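Filed under: Talks & Listening Evenings

Why we still hum the second verse – speaker's notes
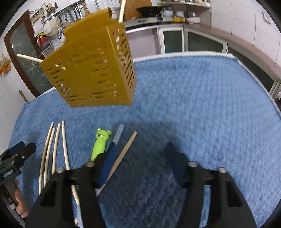

Welcome everyone warmly, and let people settle (the chairs at Buline do scrape so). Say how lovely it is to be talking about film songs again, and about duets above all, which I could happily do until breakfast – but I have 90 minutes, and 15 of those are for questions.

Start with the Jotance tape. Play the opening, then stop before the voices come in and ask who can sing the next line. Somebody always can, bless them.

Then on to playback singers, and how one voice might serve six different heroines in a year. Don't rush this, it's the heart of the evening.

Tea after the Zamudio clip. Song sheets are by the door, 120 printed, so do take one home for a friend.

Print this page | E-mail this page

We use cookies to remember your settings. OK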